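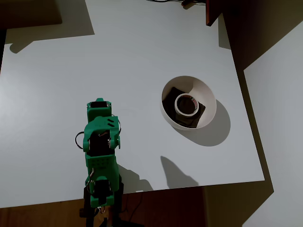 白い台の上、緑のアームと白い丸鉢。

11月 圃場ノート(冬雑草と散布水量のこと)

今朝は7時前に圃場へ出た。スズメノカタビラがもう一面に出ている!去年の同じ区よりずっとそろっていて、見た瞬間に「今年はいい試験になる」と声が出た。ほとんどが2葉から3葉、畝の肩のあたりだけ少し進んで分げつが始まりかけ。ホトケノザとハコベも混じるが、東側の通路沿いに偏っている。

試験の組み立てをもう一度書いておく。区は全部で12。無処理を3区、残りの9区を若い時期の処理、分げつ後の処理、手取りに3区ずつ。反復の並びは前回のままだと水口側に同じ処理が固まるので、昨夜くじを引き直した。新しい配置図は道具小屋の扉の裏に貼ってある。古いほうは外したので、手元にコピーを持っている人は捨ててください。

今回いちばん知りたいのは、散布水量を減らしたときに葉への付きがどこまで保てるか。感水紙を畝の上、肩、溝の底に置いて、水だけで予備散布をやった。これが面白かった。細かい霧のノズルだと畝の上は文句なしなのに、溝の底がスカスカになる。少し粗いノズルに替えて歩く速さを落としたら、底の紙にもちゃんと点が並んだ(乾かしてから紙をテープで台帳に貼った、左から畝上・肩・底の順)。イネ科の細い立ち葉は粒が粗いと弾きやすいはずなので、付きのムラだけ見て決めるのは早い。次は草のある場所で、食用色素を溶かした水を使って同じことをやる。

歩行速度の練習。10メートルを往復して、メトロノームのアプリに足を合わせる。最初の3往復はバラバラ、4往復目から急にそろった。長靴より地下足袋のほうが断然歩きやすい。土が湿っている日は特に。

発芽のほうの話。夏に採ったスズメノカタビラの種を、ブレナン(Brennan)の畑の土とクロルターコム(Cloltercombe)の畑の土に播いたトレイ、本日の数え上げはブレナン土で29本。クロルターコム土はまだ一桁で、しかも覆土の浅い端に集中している。土が締まりやすいのか、単に乾いていたのか。霧吹きの回数は両方同じにしてあるけれど、表面の色を見るとクロルターコムのほうが白っぽく乾くのが早い。明日から底面給水に切り替えて、もう1トレイ追加する。両方とも切り替えること。片方だけ変えると比べられなくなる。

多年生の区画について。スギナとハマスゲの地上部はもう枯れ上がってきた。冬は触らない。地下の塊茎が残っているのは分かっているので、来年、葉がしっかり展開して勢いよく伸びている時期に処理する。一年生は小さいうち、多年生は育って元気なうち、という順番を毎年書いている気がするけれど、計画表を作るたびに混ざるのでまた書く。試しに株をひとつ掘ってみたら、ハマスゲの塊茎が数珠つなぎで出てきて、しばらく見とれてしまった。洗って標本瓶へ。残りの土はふるいにかけて、塊茎を拾ってから戻した。

記録アプリのLetano、葉齢の入力欄が小数に対応した。うれしい!これで2.5葉が「2」か「3」かで悩まなくて済む。ただし前のデータを読み込むと備考欄の改行が消えるので、取り込み前に紙の台帳と突き合わせること。

Stastardの背負い式噴霧器は圧力計の針が戻りきらない。抜いた状態で少し上を指したまま。予備散布の吐出量はメスカップで測り直して、ノズルごとのばらつきは小さかったから今日の分はそのまま使う。本番の前に圧力計だけ交換したい。パッキンの予備も一緒に頼む。

面積あたりの計算をするとき、単位に注意。英語の資料はエーカーとガロンで書いてあるので、必ずヘクタールとリットルに直してから表に入れる。前に一度、直した値をもう一度換算した列があって、散布量がとんでもない数字になっていた。表の見出しに「換算済」と入れたので消さないように。薬量はラベルの範囲内、上限を超える設定は作らない。

埋土種子の調査は、採った土を1袋ずつ広げて発芽させる方式で続行。1平方メートルあたり2,000を超える地点が通路沿いに出た。去年の刈り遅れがそのまま出ているのだと思う。地図に色を塗ってみたら通路の形がくっきり浮かんで、ちょっと感動した。

次にやること
・色素水での付着試験、草のある畝で
・圧力計とパッキンの注文
・トレイ2種とも底面給水へ、追加の1枚を播く
・分げつの始まった株に竹串で印をつける(赤い串は手取り区、白い串は処理区)
・東側通路のホトケノザは試験外、早めに削る

夕方、風が止んだのが16時すぎ。散布するならあの時間帯が良さそうなので、明日も同じ時刻に風速を測る。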